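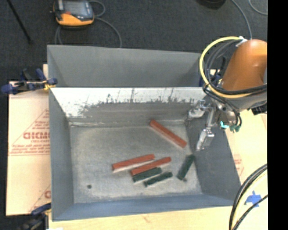
Chapter 3: Can It Clear the Bin Yet?

I get asked at parties when a robot will do the laundry. My answer is always a bin of blocks, and people wander off to find a drink, so let me try it on you instead!

Picking loose parts out of a bin is about as plain as shop-floor chores get. A new hire learns it before lunch. For an arm it's a pile of small headaches — a block lying snug against its neighbor leaves no room for a finger, and one near the wall means the gripper has to come down without hitting the side. Red or green hardly matters. The angle matters a lot.

My old colleague Irfan Nugroho used to ask his students for 1000 picks in a row before he'd let them say the word "solved" (I was one of the people who stopped at 149 and went home grumpy). Keep his rule in mind as you read.

We'll start with finding the part, then move on to grabbing it, and leave socks and dishes for the second half of the chapter. Have a pencil handy — Section 3.1 begins with a sketch of your own kitchen drawer.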